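Notizen für meinen Vortrag: Trockene Vorräte in kleinen Küchen
Piyumi Wickramasinghe, Treffen der Hausgemeinschaft Bevier, Juni

Beginn 18 Uhr. Zuerst begrüßen, dann Hermine Haslinger danken für den Raum. Langsam sprechen!

Ich möchte heute über eine kleine Sache sprechen: über das Glas, in dem wir Reis, Linsen und Zucker aufbewahren. Als ich nach Droltden gezogen bin, hatte ich in der Küche nur ein schmales Regal. Die Tüten waren offen, manche mit einem Gummiband zugemacht, und im zweiten Sommer hatte ich Motten im Mehl. Danach habe ich 2000 Gramm Mehl weggeworfen. Das hat mich sehr geärgert.

(Kurze Pause. Fragen, wer schon einmal Motten hatte.)

Seit dieser Zeit fülle ich alles um. Am liebsten nehme ich Gläser mit einem Klappdeckel. Der Deckel bleibt am Glas, man muss ihn nicht auf den Tisch legen und später suchen. Bei einem Schraubdeckel braucht man zwei Hände, und beim Kochen ist meistens eine Hand schon schmutzig.
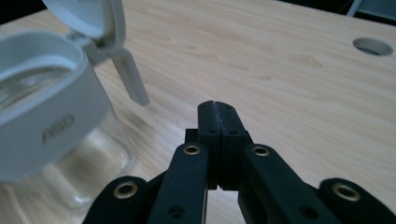
Der zweite Punkt ist die Öffnung. Ein Glas kann noch so schön sein, wenn der Löffel nicht hineinpasst, benutzt man es nicht. Ich prüfe das immer im Laden, mit meinem eigenen Messbecher. Rosario Amato hat darüber gelacht, aber er macht es inzwischen auch so.

Zur Größe: Für Gewürze reichen mir 100 Milliliter, für Linsen nehme ich 500. Größere Gläser sind schwer, und wenn man sie oben ins Regal stellt, holt man sie nicht gern herunter.

Jetzt das Reinigen. Den Rand aus Kunststoff nehme ich ab, falls er sich abnehmen lässt. Das steht manchmal auf der Verpackung, manchmal leider nicht. Beim Scharnier sammelt sich feiner Staub vom Mehl, dort gehe ich mit einer alten Zahnbürste hinein. Dann alles gut trocknen lassen, am besten über Nacht, mit offenem Deckel. Erst am nächsten Tag einfüllen.

(Wenn Zeit bleibt: die Geschichte mit dem Salz von Heriberto Chambi. Sonst weglassen.)

Beschriften: Ich schreibe das Datum auf ein Stück Klebeband und klebe es unten auf den Boden vom Glas. Vorne brauche ich kein Etikett, Linsen erkenne ich. Nur bei Puderzucker und Stärke schreibe ich den Namen dazu.

Zum Schluss Fragen sammeln. Anwara Seneviratne zeigt danach in der Küche, wie sie ihre Gläser ordnet. Die Liste zum Eintragen nicht vergessen, sie liegt bei der Tür.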